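*Talbridge shared workshop – Gamadell bench arm and hand. Bring-up guide, part 4. Revised in March, after the incident with the stapler.*

## 4. Wrist camera and hand check

By now the arm is bolted down, the hand is on the end of it, and you have found out which of the supplied hex keys was a decoy. This section gets the wrist camera talking to the controller and makes sure the hand curls when told to, and only then.

Allow an evening. The Truvus quick-start card allows ten minutes, but the Truvus quick-start card also spells "gripper" two ways.

### 4.1 Before you switch on

1. Press the emergency stop. Leave it pressed until step 4.2.3.
2. Check that the hand cable runs outside the elbow and has slack when the elbow is fully bent. If it twangs, it's too short.
3. Confirm that the four wrist screws are tight. Finger-tight doesn't count, whoever's fingers they were.
4. Tie back long hair, take off lanyards, and move your coffee to another bench.

> **CAUTION:** The thumb is the strong one. It has its own motor and no sense of proportion. Keep your own fingers out of its path whenever the stop is released.

### 4.2 Waking the hand

1. Switch on the controller and wait for the fan to settle down.
2. Open the Tijani console and connect on port 3000. If the console says the port is busy, somebody left a session open on the shop computer. Close it, and try to be nice about it.
3. Release the emergency stop.
4. Type `hand home`. The fingers should straighten one after another, with the thumb last.
5. Type `cam start`. A preview window opens after a few seconds.

If the preview is upside down, don't remount the camera. Set `cam_flip` to 1 in the config file, restart the preview, and tell no one how long you spent with the screwdriver first.

### 4.3 Checking the view

You want the back of the hand low in the preview, the four fingers pointing up into it, and the thumb out to one side. Jog the wrist to three different poses over the bench and save a still at each.

1. Type `cam snap` at the first pose.
2. Jog the wrist, wait for the arm to stop swaying, and snap again.
3. Repeat for the third pose. Resist the fourth. 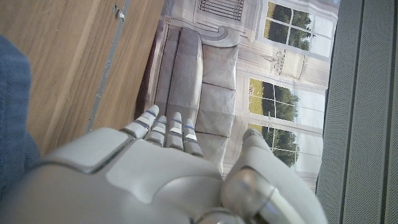
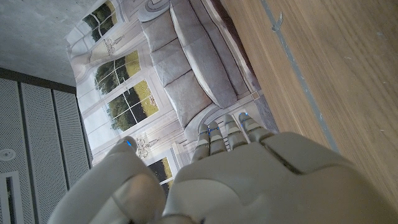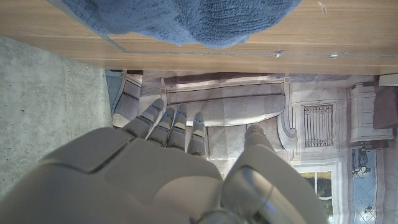

*Fig. 4-1. Wrist camera stills at three poses, with four fingers and the thumb in view.*

Compare your stills with Fig. 4-1. The background will be whatever you happen to have around your bench. What matters is that you can make out all four fingers and that the thumb isn't hiding them. If one has gone missing, loosen the camera bracket, tilt it a little, and go back to step 4.3.1.

**Note:** Straight grain or a trim line on a wooden surface makes a handy reference for judging whether the camera has slipped. Save your stills somewhere you'll find them in a month, by which time it will have slipped.

### 4.4 Finger test

1. Set the speed to `slow`. There is a `fast`. You have plenty of time to meet it later.
2. Type `hand curl 1` and watch the first finger bend and return.
3. Do the same for fingers 2, 3 and 4. The console counts from the side away from the thumb, which you will forget.
4. Type `hand curl thumb`. See the caution in 4.1, and mean it this time.
5. Type `hand fist`, then `hand home`.

A healthy hand makes a soft whir. A click on every bend means a tendon is sitting beside its pulley, so press the stop and go back to part 3. A smell means press the stop and go outside.

### 4.5 Error codes you are likely to meet

| Code | What the console says | What to do |
|---|---|---|
| 121 | Joint limit reached | Type `hand home`. If it comes back, recheck the zero marks from part 3. |
| 1777 | Camera timeout | Unplug the camera, count to five, plug it back in. Sorry. |
| 1957 | Unknown error | Turn everything off and have a sandwich. It clears on restart more often than we'd like to admit in print. |

### 4.6 Shutting down

1. Type `hand home`, then `arm park`.
2. Wait until the arm is resting on its stand – it sags a bit when the motors let go.
3. Press the emergency stop and switch off the controller.
4. Close your console session. Yes, yours.
5. Write any codes you saw in the bench log, in handwriting that another person could read.

Part 5 covers picking up a sponge. Don't skip ahead to part 6, which has eggs in it.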